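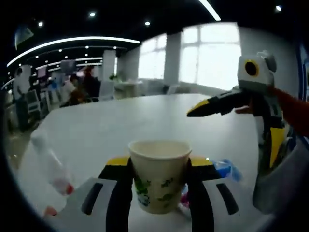

4. Posting a customer review

Reviews on the Zoser bookstore are tied to your Prirent account. Sign in before you start.

1. Open the page for the book and select Reviews.
2. Select Write a review.
3. Choose a star rating. A review cannot be saved without one.
4. Enter a title of up to 25 characters.
5. Enter the review text. The minimum is 20 words and the maximum is 3,000 characters, including spaces.
6. For children's books, set the grade range under Reader level.
7. Select Preview, check the text, then select Post.

Note: Reviews of different editions of the same book appear together. To limit a review to one edition, check This edition only in step 6 or later, before you select Preview.

Caution: Leaving the page before you select Post discards the text. Drafts are not stored.

To change a posted review, open My reviews and select Edit. The star rating and the text can be changed. The edition setting cannot.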